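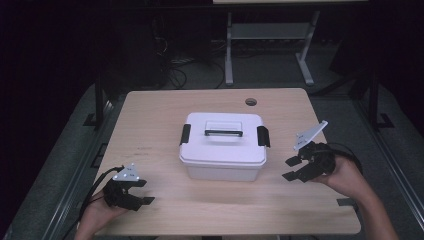 I have been meaning to write about storage boxes since February, which I realize is not everybody's idea of an exciting post, but bear with me! My mother's buttons and threads have moved house with me 2 times now, first in a biscuit tin and then in a shoebox held together with ribbon, and both times I ended up on my knees picking pearl buttons out of the carpet. So when my friend Souad Benjelloun told me to stop being sentimental and get a proper box with a lid that clamps down, I listened. I like the white kind with a frosted body, a carrying handle across the top and a black latch at each short side. You can set it in the middle of the table, open it up and have the whole afternoon's mending right there in front of you.

The sorting took me much longer than I had planned. I put the threads in first, lying flat, then the buttons in little paper envelopes (I wrote the colors on the front in pencil), and the scissors went down the side wrapped in a scrap of flannel. My cousin Moataz El-Sayed came by for coffee and got completely absorbed in the zippers – he matched them all up by length and wouldn't let me help.

If you are doing the same, leave yourself a bit of room at the top. I filled mine right to the brim the first time and had to take out a whole bag of wool before I could get the lid to close. The wool lives in a basket by my chair now, and I reach for it more often, so I suppose I should have moved it there years ago.

Next I want to tackle the patterns, which are still in a heap under the bed.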